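Does Taking Shoes Off at the Door Keep a House Cleaner?
Student Project Report
Bethel Wolde
Brusham College, Household Science Elective

Background

My grandmother's rule is that shoes come off at the door. Most families on our street in Fumville have the same rule, and most of them will tell you it keeps the house clean. I have heard this my whole life and I have never seen anyone check it. When I looked for support online I mostly found blog posts that quoted each other, plus a few pages from companies that sell shoe racks. I don't think a shoe rack company is a good source on whether you need a shoe rack.

So the question for this project was a small one. If people take their outdoor shoes off at the door, does less dirt end up on the floor past the entryway? I did not look at germs. I had no way to grow or identify them, and I was not going to guess.

What I did

Three homes took part: ours, the Berhe family's, and an apartment in the Stodard building. All of them have hard floors in the hall and living room. For the first part of January everyone kept their shoes on indoors until bedtime. For the second part, shoes came off at the door and people wore socks or house slippers. Each evening at 7 p.m. someone swept a marked patch of floor well inside the living room, tipped the dust into a paper envelope, and wrote the date and the weather on it. I weighed the envelopes at school on the lab scale and subtracted the weight of an empty one.

I ended up with 23 usable envelopes from our house and fewer from the other two. I threw out 8 in total. Most of those had come open in my backpack, and one had a piece of dry cereal in it that weighed more than everything else put together.

Footwear

I asked each home to write down what kind of shoes people wore, in case the sole mattered. A boot with deep tread ought to carry in more grit than something flat. That sounds obvious, but "sounds obvious" is the whole reason I started this, so I wanted it on paper. The answers were sneakers, snow boots, and sandals used indoors as slippers. The last group caused trouble. The Berhes' uncle wore his sandals inside and also out to the mailbox, and I could not decide if that counted as shoes on or shoes off. In the end I left his days in and marked them.
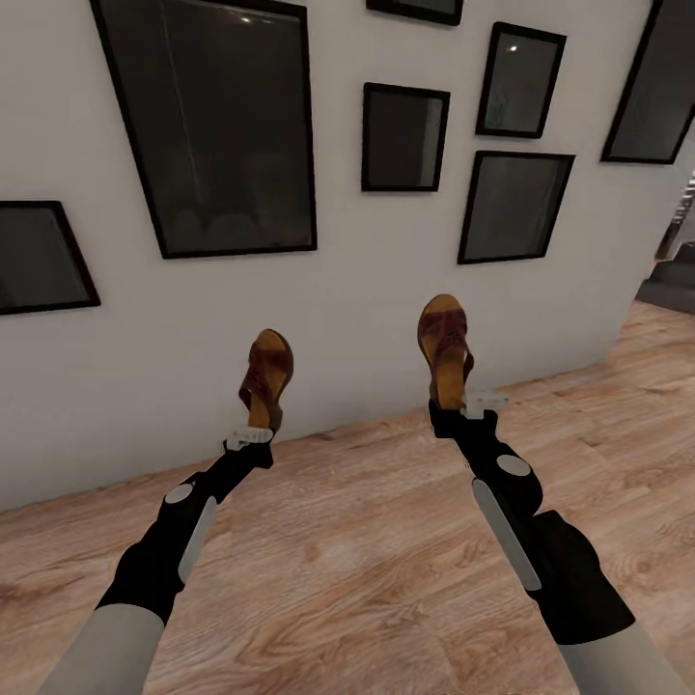

Figure 1. Brown sandals above a light wooden floor (computer rendering).

Results

The total weight of dust from all homes over both parts came to 1343 milligrams. The shoes-on days made up more of it than the shoes-off days, in all three homes. If I stopped writing at this point it would look like the rule works.

I don't think I can stop there. The shoes-on part came first, and it was the part with the slush. By the time we switched over the ground had frozen hard and the sidewalks were dry. I wrote the weather on every envelope and then did not plan the project in a way that let me use it. The few dry days in the shoes-on part had weights very close to the shoes-off days. There are too few of them to prove anything, but they bother me.

The other problem is that people behaved differently when they knew they were being measured. My brother admitted he walked around the patch. Mrs. Berhe vacuumed more than usual in the second part, as we had guests coming over to see the project and she did not want her floor to look bad.

Also, a lot of what was in the envelopes was not dirt from outside. Under a hand lens I could see hair, lint, and crumbs. Taking your shoes off does nothing about crumbs, and socks may add lint.

What I would change

I would switch between shoes on and shoes off every other day, so that bad weather hit both sides equally. I would use a patch right at the door as well as the one in the living room. I would also use envelopes that seal.

My grandmother read a draft of this and said the floor was cleaner and she did not need a scale to see it. She may be right. My numbers agree with her, but I would not trust them yet, and we are still taking our shoes off at home because it is her house.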